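Hi! I run the gripper comparison at Zendside, and I'm looking for 9 people who'd like to come drive robot arms with me in November.

We have two arms at one table and two sets of fingers we can't agree on. The thin ones get into tight spots, the angular ones look better on round things, and that's about all I'd swear to so far. So I want fresh hands on the controls! You'll move everyday stuff around (tape rolls, mostly, plus whatever I find in the drawer), first with one set and then the other, and tell me which one made you grumble.

No robot experience needed. If you've used one before, great, but please say so when you write, as I'm keeping the groups separate. You should be OK standing for 80 minutes with a break in the middle, and you need to be 18 or older.

Sessions start at 10 a.m. or 2 p.m. in Room 338 of the Humphreys building in Laltlow. It's paid, and lunch is on us.

To sign up, send a couple of lines through the Zendside contact page with "Fedari" in the subject. Tell me which start time you'd like and whether you're left-handed.

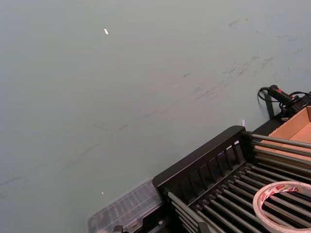
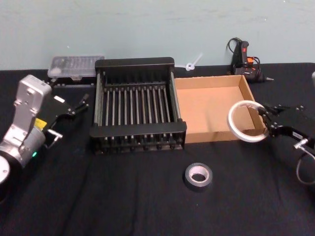 Tape rolls and the dish rack, two views from our gripper trials at Zendside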